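Setting Up a Bedroom Task with the Hand-Held Grippers

At Rurnley the room attendants used to be watched by an engineer with a clipboard. Now they record bed and laundry tasks themselves with a pair of grippers, and Stokari trains the folding arm on what they record. Attendants do 12 takes a shift and go back to regular rooms after that. Pay is the same for both kinds of work.

Before you start

Charge both grippers and wipe the lenses with a dry cloth. Open the Tratik app and enter the number on the sticker. Check that you have space for 400 clips.

Steps

1. Open the curtains or turn on the ceiling light. Don't change the light partway through a take.
2. Hold one gripper in each hand and open both pairs of fingers all the way.
3. Start the take and wait four seconds.
4. Work at your normal pace — the arm learns badly from rushed takes.
5. Put the grippers down on the bed before you stop the recording.

If a take goes wrong, mark it and move on. Marked takes still count toward your 12.

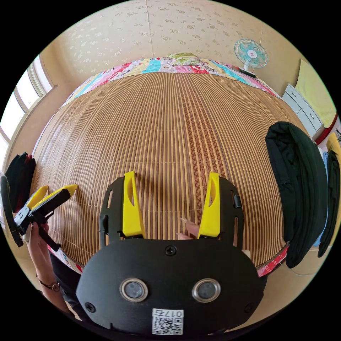
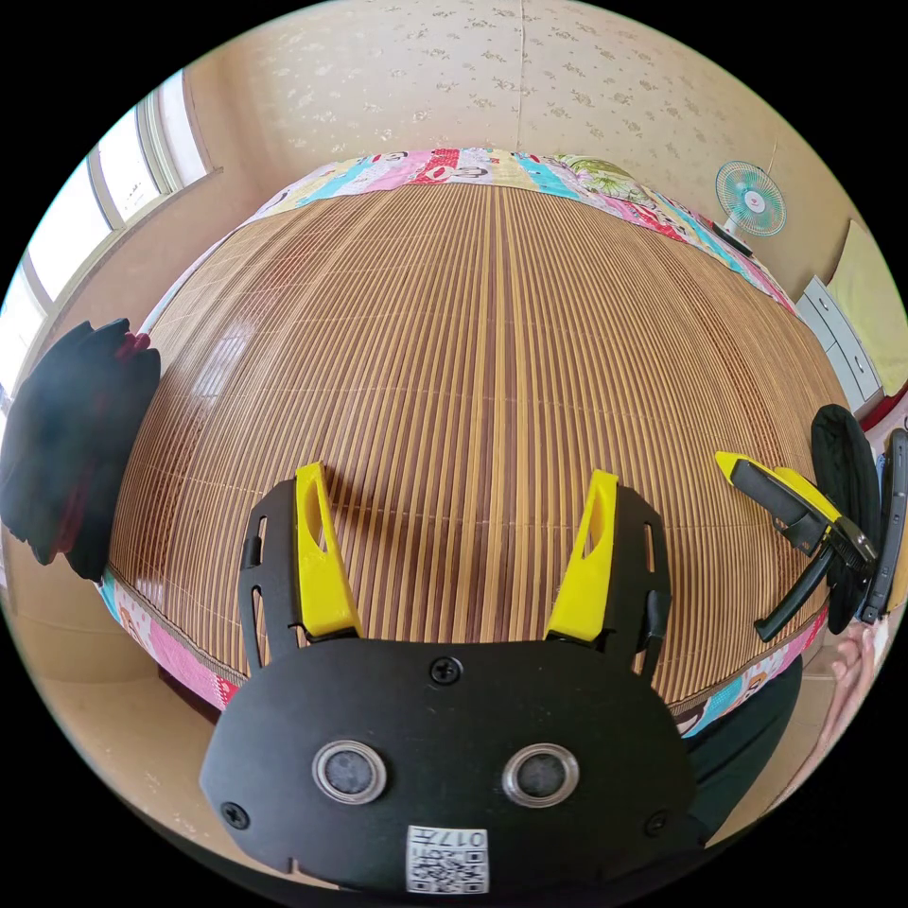

Gripper 017 at a bed with a bamboo mat, both views.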